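Grundlagen der Floristik II
Skript zur vierten Sitzung: Farbe, Gewicht und Bewegung im gebundenen Strauß

Stand: 10. Mai 2006

Liebe Teilnehmerinnen und Teilnehmer,

in der letzten Sitzung haben wir uns lange bei den Bindetechniken aufgehalten, länger als geplant, und einige von Ihnen hatten danach wohl eher Muskelkater im Daumen als Freude an der Spirale. Das legt sich. Heute lassen wir die Hände etwas ausruhen und sprechen über die Farbe, und zwar so, wie sie uns im Laden und in der Werkstatt tatsächlich begegnet.

1. Farbe hat Gewicht

Sie kennen alle den Farbkreis nach Itten, ich will ihn nicht noch einmal aufzeichnen. Wichtiger ist mir, dass Sie ein Gefühl dafür bekommen, wie schwer eine Farbe im Strauß wirkt. Ein dunkles Rot zieht nach unten und nach vorn, ein blasses Blau weicht zurück und macht den Raum dahinter größer, als er ist. Wer drei dunkle Blüten an den oberen Rand setzt, bekommt einen Strauß, der zu kippen scheint, auch wenn er technisch einwandfrei gebunden ist. Setzen Sie die schweren Töne tief und etwas neben die Mitte, und lassen Sie die hellen nach außen auslaufen. Gelb ist ein Sonderfall, dazu kommen wir im Oktober, wenn wir die Herbstware auf dem Tisch haben.

2. Warm und kalt nebeneinander

Der Kontrast von Rot und Blau gilt unter Anfängern als schwierig, und ich gebe gern zu, dass ich ihn selbst lange gemieden habe. Zwei gesättigte Töne nebeneinander flimmern. Nimmt man aber einen davon deutlich zurück — also ein Hellblau, fast schon ins Graue —, dann beruhigt sich das Ganze, und das Rot darf leuchten, ohne zu schreien. Hortensien eignen sich dafür besonders gut. Ihre Blütenbälle bestehen aus lauter kleinen Flächen, das Auge liest sie als Ton und nicht als Einzelform, während die Rose immer eine Figur bleibt.

Zum Üben genügt Kunstware vollkommen. Legen Sie die Stiele zuerst flach aus, bevor Sie irgendetwas in die Hand nehmen, und schieben Sie so lange, bis Ihnen die Abstände gefallen.

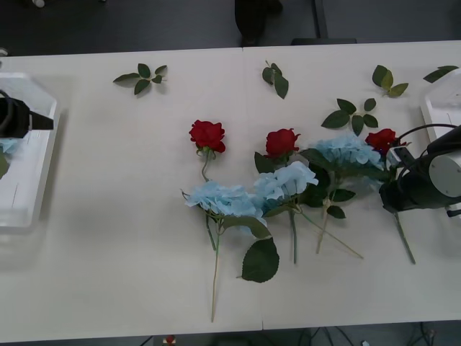 Abb. 1: Rote Rosen und hellblaue Hortensien (Kunstblumen), liegend auf weißem Grund, mit losem Blattgrün.

3. Grün ist auch eine Farbe

Das klingt banal, wird aber ständig vergessen. Beiwerk wird gern am Schluss hineingestopft, wo gerade noch ein Loch ist, und dann wundert man sich, dass der Strauß unruhig aussieht. Grün trennt, und Grün verbindet. Ein gelbliches Grün wärmt seine Nachbarn, ein bläuliches wie beim Eukalyptus kühlt sie ab. Entscheiden Sie sich möglichst für eine Richtung. Zwei verschiedene Blattformen reichen für den Anfang völlig aus, mehr brauchen wir erst beim großen Werkstück.

4. Linie und Bewegung

Neben der Farbe entscheidet die Linie. Ein Stiel mit leichter Krümmung erzählt etwas über seinen Wuchs, und es wäre schade, ihn gerade zu drahten, nur damit er sich fügt. Drehen Sie ihn in der Hand, bis er nach außen schwingt — meistens findet er seinen Platz dann fast von allein.

Aufgabe bis zur nächsten Sitzung

Binden Sie 2 kleine Sträuße aus denselben Blüten, einmal mit dem schweren Ton unten, einmal mit dem schweren Ton oben. Stellen Sie beide nebeneinander ans Fenster und notieren Sie, was sich im Lauf des Tages verändert. Ein halbes Blatt Notizen genügt mir. Bringen Sie bitte außerdem Bast und ein scharfes Messer mit, die Scheren im Kursraum sind leider stumpf geworden.

Farbkarten liegen im Regal neben der Tür, Fach 14.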